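Kapitel 4
Was noch in der Kiste liegt: Sortieren nach Material

Bevor wir zu den Tabellen kommen, muss ich kurz von meiner eigenen Küche erzählen. Jahrelang stand bei mir unter der Spüle eine Kiste, in die alles wanderte, was »irgendwie Verpackung« war, und einmal im Monat habe ich sie seufzend ausgekippt. Im Februar habe ich dann zum ersten Mal richtig hingeschaut -- und gemerkt, wie wenig ich über das Zeug wusste! Ist das noch Aluminium oder schon Weißblech? Warum ist der Becher am Rand so hart und in der Mitte so weich?

Genau mit solchen Fragen fangen wir an, und zwar klein: eine zerdrückte rote Getränkedose, ein cremeweißer Kunststoffbehälter mit runden Ecken, dazu ein längliches weißes Teil mit Rillen. Mehr braucht es für die erste Übung nicht.

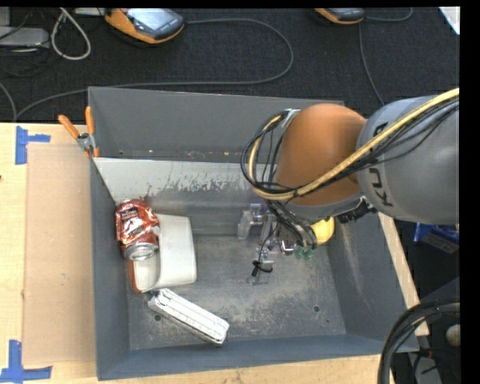
Sayaka Kinoshita wendet an dieser Stelle gern ein, man solle mit dem Magneten anfangen und erst danach über Farben und Formen reden, alles andere sei Raten. Da hat sie recht, jedenfalls bei Metall. Bei Kunststoff hilft der Magnet leider gar nicht, da suche ich zuerst nach dem Dreieck mit der Zahl (meistens am Boden, oft winzig klein) und drücke dann mit dem Daumen auf die Wand.

Legt euch für die nächsten Seiten bitte einen Magneten, eine Lupe und ein Blatt mit 3 Spalten bereit: Metall, Kunststoff, unklar. Die letzte Spalte darf ruhig voll werden -- mit ihr arbeiten wir in Abschnitt 4.2 weiter.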